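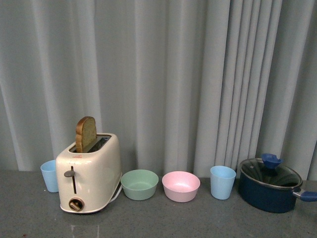 Kustley Public Library
Office of Branch Services

Beginning in February, the Kustley Public Library will change the way it handles overdue items. The following posts explain what cardholders can expect.

1/ Daily late fees will end at both the Amis and Pons branches. Existing late fees on 3,416 accounts will be cleared. Cardholders do not need to call or fill out a form.

2/ Charges for lost or badly damaged items will remain. An item is treated as lost when it is six weeks overdue. The charge is removed if the item comes back in good condition.

3/ Of the accounts listed above, 623 are currently blocked from borrowing. These will be reopened in the first week. Cards that have expired must still be renewed in person with proof of address.

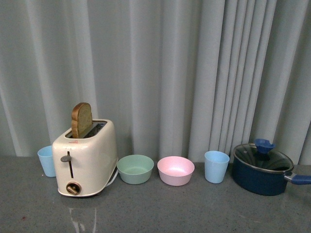 Itivard Reader: Does this cover books borrowed from other towns through the Pons desk? I have one that is two weeks late.

4/ In reply to the question above: no. Items from other library systems remain subject to the rules of the lending library. Please return them to the Pons desk as soon as possible.

5/ Holds will be kept for pickup until closing time on the following Thursday. Museum passes are not part of this change and must be returned the next morning by 10 a.m.

6/ Printed copies of the new borrowing rules are available at both branches. Questions about a specific account should be taken to the front desk, as staff cannot discuss accounts on this page.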